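Unit 7: Measuring carrying capacity and visitor pressure in small destinations

Reading before the session: chapter on limits of acceptable change in the module reader; the Istard visitor survey tables (on the shared drive). Bring a calculator.

7.1 Terms

Carrying capacity is used loosely in policy documents. For this module we separate four uses of it.

Physical capacity: the number of people a site can hold at one moment, given a stated area per person.
Ecological capacity: the level of use beyond which soil, plants, water or wildlife change in a way that does not recover between seasons.
Social capacity: the level of use beyond which residents withdraw support, or visitors report that crowding has spoiled the visit.
Economic capacity: the level beyond which tourism displaces other local trades to a degree the destination has decided it will not accept.

Only the first can be worked out from a plan and a tape measure. The other three depend on a judgement about what change is acceptable, and that judgement has to be written down before any number is produced. Reports that give a single capacity figure without saying which of the four is meant should be treated with caution.

7.2 Physical capacity: worked case

The viewing terrace at Cita has a usable area of 120 square metres once the steps and the railing strip are removed. At two square metres per person, the terrace holds 60 people at one moment. The mean stay, from the gate records, is 30 minutes. Each place therefore turns over 2 times an hour, and the hourly throughput is 120 people.

Two remarks on this result. First, it assumes that arrivals are even. At Cita they are not: coaches reach the site in a short period before midday and the terrace is over its standing figure for part of each morning, while the daily total stays well under the theoretical one. Secondly, the area per person is a choice. At four square metres the standing figure halves. Students often treat the area standard as a fact to be looked up, when it is a planning decision that someone should be able to defend.
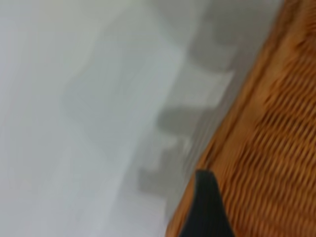
Ilse Wunderlich objected to this passage in the earlier version of the notes. Her point was that the area standard is rarely chosen by planners at all. In most of the small sites she had surveyed it was copied from the fire limit for the nearest indoor room, then carried forward from one management plan to the next. She would have students trace the standard to its first appearance before using it, and she thought the mean stay should never be taken from gate records alone, as people linger outside the gate and still use the car park, the toilets and the path.

Both objections are accepted. For the coursework, state the source of the area standard and the point at which the stay is timed from. If the source cannot be found, say so and give results at two different standards.

7.3 Ratios of visitors to residents

The simplest pressure measure is the ratio of visitor nights to resident nights over the same period. A village with 163 residents has 4,890 resident nights in a 30-day month. If the lodging returns show 2,445 visitor nights, the ratio is 0.5, or one visitor for every two residents on an average night.

Points to watch:

Day visitors do not appear in lodging returns. In Queiroz, where most trips are made by boat from the mainland and end the same afternoon, the ratio shows almost nothing of what residents experience.

The annual ratio hides the season. Always give the peak month and the lowest month (in the Queiroz tables, January) beside the annual value.

Second homes are counted differently from place to place. An owner who spends the summer in the house may be entered as a resident, a visitor or neither. Check the notes to the table before comparing two destinations.

7.4 Resident attitude surveys

The common instrument is a set of statements with a five-point scale. It is cheap and it can be repeated, which makes it useful for following one place over several years. It is weak for comparing places, as the same score may stand for quite different conditions.

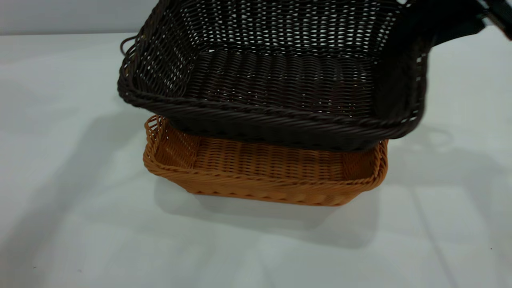
Sampling matters more than wording. In the Zurkel survey the forms were left in shops on the main street, and people whose income depends on visitors were over-represented in the returns. A later round drew addresses from the electoral list and found lower support, with no change in the number of arrivals. The two rounds are still sometimes printed on one graph as if they formed a trend. They do not, and the graph should be left out of your reports.

Non-response should be reported by district. A high rate of refusal in the streets nearest the harbour or the coach park is itself a finding.

7.5 From measure to action

A measure is of use only if it is tied to a response agreed beforehand. The Istard plan sets this out in a table with four columns: indicator, threshold, who acts, and within what time. Where the threshold for path width is passed, the path is closed for one growing season. Where the threshold for resident complaints is passed, coach bookings are spread over a longer part of the day. Several rows have a threshold but no entry under who acts - these are the rows on which nothing has been done.

Exercise for the seminar

Take the Cita terrace figures from 7.2. Recalculate the hourly throughput for a mean stay of 20 minutes, then for an area standard of three square metres with the stay unchanged. State which of the two changes a site manager could bring about, and by what means. One page, handed in at the start of the session.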